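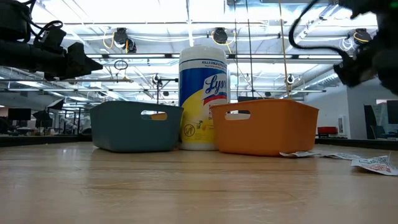

图3-1 双臂工位:左右两臂,台面上两只塑料筐、一罐湿巾

打印本页 | 用邮件发送

第三章 双臂桌面工位:开工前摆台与安全规矩

我是杜雨芳,这一章归我写。前两章讲接线和标定,写得比较正经,到这儿我就随意点了,反正摆台这种事儿,坐在你旁边唠叨着教是最快的。手册用的是 Ceris 工位的叫法:站在操作位,左手边叫左臂,右手边叫右臂,别跟机座上的编号搞混,编号是出厂时候贴的,跟左右没关系。

3.1 上电之前

1. 先看急停。左右各一个,都按下去再旋开,听到“咔”一声才算复位。我每天早上都按一遍,按成习惯了,不按反而浑身不自在。

2. 绕着桌子走一圈,看线。臂上的线缆要留出弯曲余量,手腕转到头的时候线不能绷直。从上面垂下来的绳子、线头也要看,凡是落在手臂活动范围里的,要么收起来,要么在软件里划成禁入区,两样挑一样,别心存侥幸。

3. 擦台面。擦完等它干透再摆东西。浅色木纹台面有点反光,水渍在相机里会变成一块亮斑,识别程序有时候会把它当成物体(我为这个查过整整一个下午,气死我了)。

注意:擦台面的时候两条臂必须断电。“就擦一下”不算理由。

3.2 摆物品

4. 按任务卡摆。卡上写几样就摆几样,位置以卡上的俯视图为准,手放上去差一两指宽没关系,程序会自己找。

5. 筐子的提手孔朝操作位。筐口有卷边,夹爪可以夹边,也可以从提手孔进,但一次任务里只准用一种抓法,开工前在任务卡上勾好。

6. 高的东西和矮的东西挨着放时,先按高的那个设安全高度。拿图3-1来说,湿巾罐比两边的筐都高出不少,左臂要是贴着筐沿横着过去,第一个撞上的就是它。我们的规矩是:横移高度等于台上最高物品再加5厘米。

7. 软的、皱的东西单独登记。揉皱的包装纸、长纸条这一类,边会翘,形状每次都不一样,千万别套用硬物的抓取参数。任务卡上有一栏叫“可变形物”,写进去就行。纸条有一截压在筐子底下的,先动筐,再动纸,顺序反了容易扯破。

8. 罐装清洁用品要盖紧盖子,夹持力调到低档。参数表里低档是2,别往上加。真夹不住就换指垫,我用 Wetitz 的软垫,挺顺手。

警告:喷雾罐、玻璃瓶和敞口装液体的容器一律不上台。演示也不行,领导来看也不行。

3.3 双臂同时动

这一节麻烦你慢点读,出事儿基本都出在这里。

9. 在软件里打开“共享区”图层。台面中间那一块两条臂都够得着,默认同一时间只许一条臂进去,另一条在区外等。Stelios 老觉得这样太慢,跟我磨了好几回想放开,我没同意,现在也没同意。

10. 第一遍用慢速空跑,夹爪不闭合。眼睛看臂,手放在急停上,别拿手机。

11. 空跑没有报警,再用慢速带物跑一遍。两遍都过了,才能切到任务速度。

12. 运行时人站在黄线外。东西掉了先暂停,等两条臂都停稳、状态灯变成待机色,再伸手去捡。灯的颜色对照表在附录二,新来的同事请背下来,真的就那么几种。

注意:暂停不等于断电。暂停时电机还有力,手别伸到夹爪和筐子之间。要换指垫、理线,请走完整的断电步骤(见2.4)。

3.4 相机和环境

13. 顶上的灯要全开着,中途别开开关关。亮度一变,相机曝光得重新适应,前后录的数据就对不上了。

14. 挂在架子上的相机不要用手去扶正。觉得歪了就报给 Anca Zamfir,她有一套标定板,动过的相机必须重做标定。自己掰一下,后面的数据可能全得作废,别问我怎么知道的。

15. 背景里的桌椅、显示器可以有,但录制期间别挪。有人从后面走过也没事,在记录里写一句就好。

3.5 收工

16. 两条臂回停靠位,断电,按下急停。

17. 台上物品收回货架,皱掉的纸留着,装进“可变形物”袋子。新纸太平整,反而不好用,大家手下留情,别顺手扔了。

18. 填运行记录。机械臂累计满4,000次抓取要换指垫、查螺丝,次数软件会自动记,你抄到本子上就行。本子放在 Kallance 控制柜顶上,麻烦用完放回去!

本章改动请找 Ayman Qudah 登记版本号,改完记得把墙上那份也换掉。上次墙上的和电脑里的差了两版,害得 Chrysanthi 照着旧图摆了半天。

搜索本手册 输入关键词 搜索 高级搜索

相关内容
2.4 完整断电步骤
3.6 任务卡填写说明
4.1 更换夹爪指垫
附录二 状态灯颜色对照
附录三 Majumder 标定板的存放与清洁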